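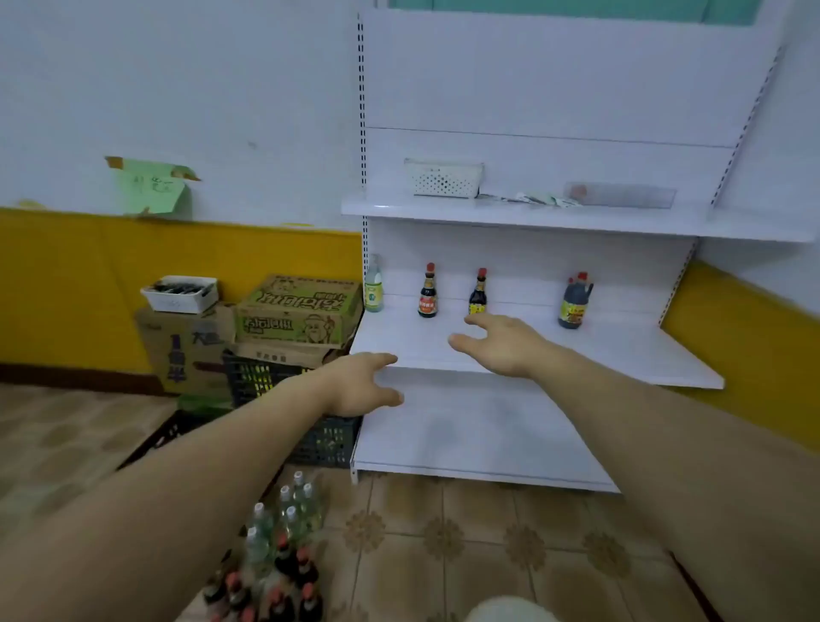 Setting up a shelf restocking cell without believing the brochure

The Tovier manual says hand calibration takes 12 minutes. I have never seen it take 12 minutes. Gumaro Ayala, who set up the first cell at our Moseck site, allows a whole morning, and I trust him more.

Start with the shelves. Clear the bottom one completely and leave open space in front of whatever stands above it. Supposedly the software can plan around a full shelf. Let it prove that later.

1. Run the wrist homing routine with both hands raised. If either wrist reports an offset over 2 degrees, stop and check the mounting screws before you touch any settings. The wizard will offer to "auto-correct." Decline.

2. Bring one hand over the front lip of the bottom shelf, fingers spread. Check the gap with a feeler gauge. The number on the screen is an estimate, whatever the label claims.

3. Send the other hand toward the middle shelf, near a small bottle. Stop short of touching it. Small bottles tip easily and show up bad depth readings faster than a big jug will.

4. Repeat the reach 9 times. Write down the worst miss and ignore the average, even though the average is what the report prints in bold.

5. Save the profile under a new name. Updates in October wiped the default one on us.

Tovier advertises 1,667 picks between recalibrations. We recheck at every shift change.

Last edited 11/01/2025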